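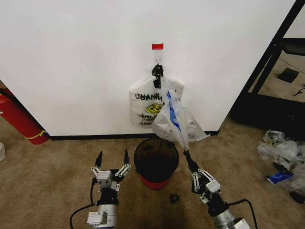
Florkoritz Social Club, Television and Film Group

July 3, 2018

Tawhiri returns in September, and the group will watch it together again

The second season of Tawhiri has a start month at last. The channel confirmed in its summer press notes that the island competition will be back in September, with a longer run than last year and a changed format. Members who followed the first season with us will remember that the finale split the room, and the producers seem to have heard the same complaints from viewers elsewhere.

The biggest change is to the way contestants leave the show. In the first season the public vote decided every exit, which meant that two of the strongest players were gone before the halfway point. This time the public vote will only name the bottom pair. The contestants themselves then choose who stays, and they have to do it face to face at the evening table. The votes will be shown in full, so there will be no more guessing about who sided with whom.

There will be 28 contestants at the start, divided between two camps. The camps live apart for the opening episodes and meet only at challenges. According to the press notes, the producers received 1,536 applications and held open auditions for the first time. Nearly all of last year's cast came through agencies, and it showed. Several of them had already appeared on other dating or competition shows and knew what was expected of them. A cast with less experience on camera may be slower to get going, but it should be harder to predict.

The names have not been released. A list has been going around on fan pages since the spring, and the channel has said that it is wrong without saying which parts. We are not printing it. The same pages were sure last year that the runner-up had quit during filming, and she was in every episode.

What has been confirmed is that the winner of the first season will not take part. There had been talk of a return as a mentor or as a late arrival. The channel says only that he was asked and that he has other work. The host is staying. So is the theme music, which some of our members will be sorry to hear.

The challenges are being handled by a new company, Kurer, which made the obstacle rounds for the winter special. Those rounds were well liked in our group. They were short, the rules were easy to follow, and the results were clear without a replay. The first season's challenges often ran for most of an episode, and the scoring was changed twice in the middle of the run. If Kurer is allowed to work the way it did on the special, the middle episodes should be a lot less tiring to sit through.

The prize is unchanged, but it can now be shared. If the last two contestants both choose to split, each takes half. If one chooses to split and the other does not, the second takes everything. If neither will share, the money is carried over to the next season. This kind of ending has been used on other shows and it usually makes a good last ten minutes. It also gives people a reason to lie for weeks beforehand.

Episodes will be shown on the main channel in the evening and put up on Tiva the next morning. Tiva will also carry a half-hour companion program after each episode, with interviews with whoever has just left. Last year's companion show was available only in short clips, and a number of members asked whether we could get hold of the whole thing. This time it will be there in full for subscribers. The first season is on Tiva now, all episodes, for anyone who wants to catch up or who missed the end.

As for our own evenings, we will show the opening episode live in the large room and then go on with every second episode, as we did last year. In the other weeks members can watch at home and come to the discussion if they want to. The discussion evenings stay at the usual time and last an hour. Please do not bring up anything from the companion program until everyone has had a chance to see it. We had some unhappy people last season over that.

The prediction game will run again with simpler rules. Each member picks 4 contestants after the first episode and gets a point for each of them still in the show at the end of every week. There are no bonus points this year and picks cannot be swapped. Forms will be handed out at the opening evening and have to be in before the next episode is shown. There is no entry fee.

Until then the summer film evenings go on as listed in the last newsletter. The comedy that was moved because of the sound problem has been put at the end of the program and will be shown with subtitles. Members who would like to suggest titles for the fall can leave a note in the box by the door of the large room. Series are welcome as well as films, as long as the first episode makes sense on its own.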